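4.2 Wear and the Persistence of Color Names

The toy research literature treats the painted wooden cube as a solved object. It has six faces, it stacks, and it is red or blue or green. Everything after that is left to the child. Our interest in this section is in what happens to the third of these properties once the cube has been in use for a while, and in how long people go on calling a thing green after a good part of the green has left it.

The cubes came from a nursery school in Bamstead, which had kept its blocks in a bin for longer than any member of the present staff could vouch for. We received the whole bin. Once we had removed the items that were not cubes (arches, cylinders, one domino, a petrified quantity of raisins), 867 cubes remained. They were not washed before sorting. This was a methodological decision, though it was received by the sorters as something more personal.

Nothing is known of the manufacturer. An early draft of this paper attributed the set to Floramix on the strength of a catalog page that showed very similar colors, and we have withdrawn the claim, having since found that nearly every catalog page shows very similar colors. There seem to be only so many ways to paint a cube.

Sorting was done at a long table under ordinary ceiling light. Sorters were asked to give each cube one color name of their own choosing, with no list to choose from, and then to say whether the cube was "new," "used," or "worn out." We had expected the color names to drift as the wear increased. A cube that had lost half of its paint would surely become "greenish," or "light green," or at least acquire an apology. It did not. Sorters who would happily argue over whether a nearly new cube was turquoise or teal became wonderfully decisive when the cube was in poor shape. Worn cubes were green, blue, red, or yellow, and the discussion was over.

We call this the plain-name effect, with the usual discomfort of people who have named something. Our reading is that a scuffed surface discourages fine judgment. When the paint varies from one corner to the next, no single shade is on offer, and the sorter falls back on the family name. A clean cube invites you to be a connoisseur. A chewed one asks only to be put in the right pile.

The cube in Figure 3 was named "green" by every sorter who handled it. Its top face is a bright mint, a word which appeared nowhere on the sorting sheets for this cube though it was used freely for cleaner ones. Streaks and scuffs follow the grain, small dark blemishes are scattered over the face, and along the right edge the paint has thinned to a pale, faintly yellowish tone. The side face is scarcely green at all and could pass for bare or lightly tinted wood.
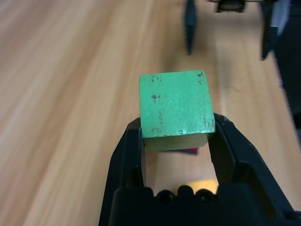 Figure 3. A worn green cube with rounded corners. Upper face: mint green paint, scuffed along the grain, with a tiny chip near the lower edge. Lower side face, in shadow: muted olive-tan with visible grain.

Nele Vogler objects to the plain-name effect on the grounds that it confuses laziness with perception. In a written comment on the first version of this section she observed that a person who has been sorting dirty blocks for an hour will call anything green that lets her put it down, and that we ought to have given the worn cubes first. She added that if she were shown a block with one mint side and one brown side she would call it "the old one," and that our instructions had ruled out the only sensible answer.

Both points deserve a reply. The order of presentation was in fact mixed, in the sense that the cubes came out of the bin in whatever order the bin allowed. We grant that this is not the same as randomization, and that bins have their own views on the matter. Small chips and paint dust settle, and smooth cubes appear to slide past rough ones when the bin is tilted. To check, we drew a second batch of 99 cubes, shuffled the batch by hand on a bedsheet, and had it sorted by people who had not seen the first. The plain names came back for the worn cubes, early and late in the session alike. Fatigue may well help, but the sorters did not seem to need the help.

The second point is harder to dismiss, and we have stopped trying. Age is plainly something that people see in a block, and our sheet had a separate column for it, as though the two could be seen one at a time. Several sorters wrote in both columns at once, across the dividing line. One left the color column blank for a whole page and wrote "loved" down the side. These entries were excluded from the analysis and have been pinned above the kettle.

4.2.1 Where the paint goes

Paint leaves a cube in a fairly regular order. Corners go first, then edges, and the middle of each face last, which will surprise no one who has owned a table. What did surprise us was how unevenly the faces of a single cube could wear. We had supposed that a cube, having no top, would be treated fairly on all six sides. Yet many of the Bamstead cubes had one face that was markedly brighter than the rest.

Three explanations were considered. The first is that the faces were never equal, and that some sides received a thinner coat at the factory or a different treatment altogether. We have no means of ruling this out for any given cube, Figure 3 included. The second is that children prefer a face. Once one side is brighter, a child building a tower will turn that side outward or upward, the hidden sides will do the rubbing, and the difference will grow. The third, proposed by Torben Kohlhase over lunch and pursued by him for most of July, is that the blocks had been stored bright side up in a flat tray at some point before the bin, and that the tray did the damage. A tray was requested from the school. The school sent a tray. It was for paintbrushes.

We lean toward the second explanation while admitting that it flatters children. Watching a group at play offered limited support. Some builders did rotate a block before placing it, sometimes several times and with great seriousness, but what they were aiming for was not always clear, and one was looking for the side that tasted better.

4.2.2 Marks that are not wear

A separate problem is presented by dark spots. Scuffs and thin patches can be ordered from slight to severe, and two people working apart will mostly agree. Spots refuse to be ordered. A cube may be nearly complete in its paint and still carry a rash of brown or gray specks, while another is rubbed almost bare without a single one. Sorters treated spots as dirt if they thought the spot would come off and as damage if they thought it would not, and they reached these opinions with a thumbnail, which in some cases altered the evidence.

We tried grading spots with the Dinmont card, a printed sheet of dots in increasing sizes that is held beside the surface. It works nicely for single spots. For clusters it gives a different answer depending on whether the grader regards the cluster as one large spot with gaps or many small ones with ambitions. Agreement between graders was poor enough that we report spots only as present or absent in the tables, and leave finer distinctions to a laboratory with more patience.

It is worth saying that spots had no visible effect on color naming. A speckled green cube was green. So was a chipped one. The only mark that did change a cube's name was crayon, and then only when the crayon covered most of a face, at which point sorters divided into those who named the paint and those who named the crayon. Both camps thought the other was being difficult.

4.2.3 Limits

The sample comes from one bin in one school, and we cannot say whether the cubes were bought together. Some may be strays that arrived in coat pockets. The ceiling light was not controlled beyond being switched on. Sorters were adults, all of whom had learned their color names long ago and possibly from blocks very much like these, so that we may be measuring nothing more than good manners toward an old acquaintance.

Readers familiar with the Rugemalira sorting procedure will notice that we left out its final step, in which the worn cubes are sorted a second time after cleaning. We had planned to include it. The school asked for its blocks back, and a class was waiting.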